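Our road in December
By Frida Ketilsson, 27 Dec 2022

Every winter I make a small gallery of roads between villages. My friend Tullio Cirillo was driving, and we took the old road because he does not like the highway. There was not much traffic, and the clouds stayed with us the whole day.
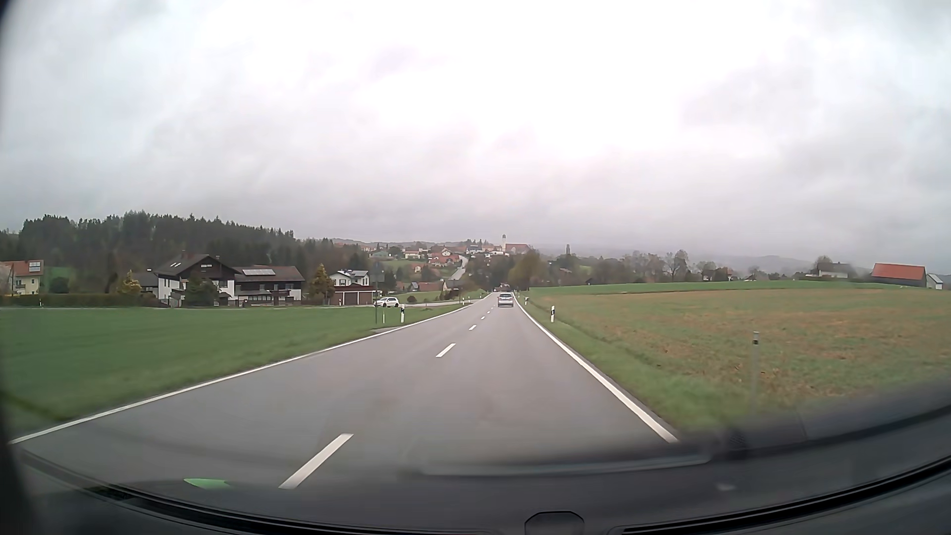 Open fields and a green meadow, with the village on the hill still far.

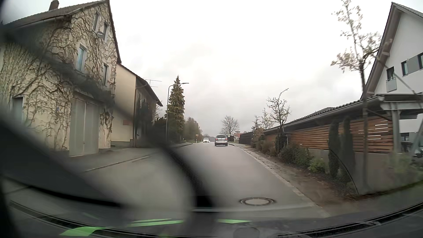
Between the houses. I like very much the climbing vines on the tall house, almost up to the gable.

For the next part I would like to go on foot – from a car you pass a nice wall or garden too quickly. Tullio says he will come if there is coffee at the end. The gallery now has 282 pictures, and the older ones are sorted by village name. If you know the name of a plant that I have only called "vines" or "bush", please write to me, I will correct it with pleasure.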